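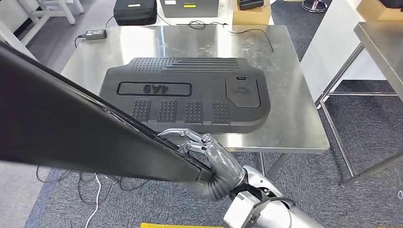 Safety and Standards Technician, Humanoid Handling
Plongate, Skisbridge site
Full time, permanent

Plongate tests humanoid robots on parts handling work before they go to customers' assembly lines. Most of what we handle is molded covers, flat panels and trim. We are hiring one technician to look after the rules our test cells run under: who may stand where, how fast an arm may move, what gets checked before a shift and what gets written down after it.

The job sits in the Safe Practice group, which has 7 people and reports to Randi Brekke. You would work mainly with the operators in the Skisbridge test hall and, for part of each month, with our sister team at Bretau.

What you will do

Keep the cell rulebook current. It has 19 sections at present and several of them were written for fixed arms behind fences. They need to be rewritten for a robot that has two hands, picks things up in more than one way and shares floor space with people.

Carry out risk assessments for new tasks. Each new part gets its own assessment, covering grip points, sharp edges, what happens if the part is dropped and where a person's hands could be caught between the part and a table.

Measure contact force and hand speed, compare the results with our limits and sign the cell on or off. You will have the authority to stop a test. Team leads cannot overrule a stop; they can ask for a review, and you will be at it.

Walk the floor at 7:30 a.m. before the first run. Check emergency stops, floor markings, cable routing, table feet and the state of the hands and covers. Log what you find in Osman, our in-house incident and inspection system.

Write up near misses. We log over 1,000 entries a year in Osman, most of them small: a part that slipped, a lead across a walkway, a person inside the line during a restart. You will sort them, look for repeats and propose rule changes.

Train operators and visitors. The operator course takes half a day and ends with a practical check in the cell.

Answer customer questions about how our practice lines up with ISO 10218 and ISO 12100. Some customers send long forms. You will fill them in.

What we are looking for

Required:
At least two years of work in machine safety, industrial robotics, maintenance or quality
Experience writing risk assessments that other people had to follow
Working knowledge of lockout procedures and emergency stop circuits
Clear written English
Able to stand and walk for much of the day and to lift 30 pounds with or without accommodation

Helpful:
Time spent around mobile or legged robots
Experience with force measuring equipment
Some scripting, enough to pull a report out of a database
Work on a standards group or a company safety panel

A degree is not required. Two of the current group came from maintenance and one from a hospital equipment department.

Hours and travel

The hall runs a single day shift and there is no night work. Travel to Bretau is usually two or three days a month — by train, booked and paid by us. You will be on a phone list for incident calls one week in seven, with an extra allowance for that week.

Pay and benefits

Pay depends on experience and is set on a published grade scale, which we send to everyone invited to a first call. Benefits include health and dental coverage, a retirement plan with employer match, paid leave, safety footwear and prescription safety glasses. We pay 75 percent of the cost of approved outside courses, and all of it if the course is one we ask you to take.

How to apply

Send a resume and a short letter through the Plongate careers page, marked for the attention of Randi Brekke. In the letter, describe one rule you changed at a past job and what led to the change. One page is enough. Please remove customer names and anything confidential.

Selected applicants will have a phone call, then a half-day visit to Skisbridge. The visit includes a walk through a cell and a written exercise on a handling task. Closed shoes are needed on the floor; we supply the rest.

We plan to fill the position in November. If you need an adjustment for the call or the visit, say so in your letter or by phone and we will arrange it.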